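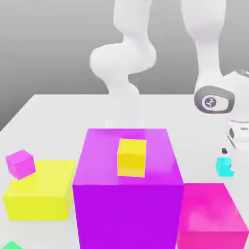 Jun 11, 2022
By Chia-jung Hsueh
2 min read

A working group led by the test lab Kustell has put out draft rules for reporting results from simulated robot tasks. The draft asks teams to say plainly when a figure comes from a simulator and to publish the full starting layout of every trial. Block tasks get the longest section. In a setup with two arms at one table, a report would have to list the size, color and starting position of each block, down to a small yellow cube that begins on top of a large purple one, and say which arm is meant to handle it. Blocks that only partly enter the camera view would have to be listed too.

The group began work in April after members found they could not repeat one another's results. "Two labs would say they ran the same task, and the cubes were a different size," said Arūnas Siliņa, who edited the draft. "Neither lab had done anything wrong. There was no place in the paper to write it down."

Under the draft, a success rate has to be based on at least 100 trials, with the random seeds published alongside it. A trial counts as a failure if an arm touches the other arm, even when the block ends up where it should. Teams may leave out trials that stopped because of a software crash, but must state how many there were.

Kirkell, which makes control software for warehouse arms, tried the rules on its own stacking task before the draft was released. Its success rate had been listed as 100 percent. Counted the new way, with contact between arms scored as a failure, it came to 93 percent. The company said it will use the lower figure from now on.

Some members wanted the rules to go further. Tumelo Mathebula of Sivine argued that no simulated result should be published without a matching run on real arms. The draft recommends this but does not require it, on the grounds that small teams often have no hardware. Mathebula said he would raise the point again during the comment period.

The draft runs to 8 pages and includes a blank reporting form. Comments are open for two months and should be sent to Ott Stankevičius at Kustell. The rules are voluntary, and the group has not said when it expects to publish a final version.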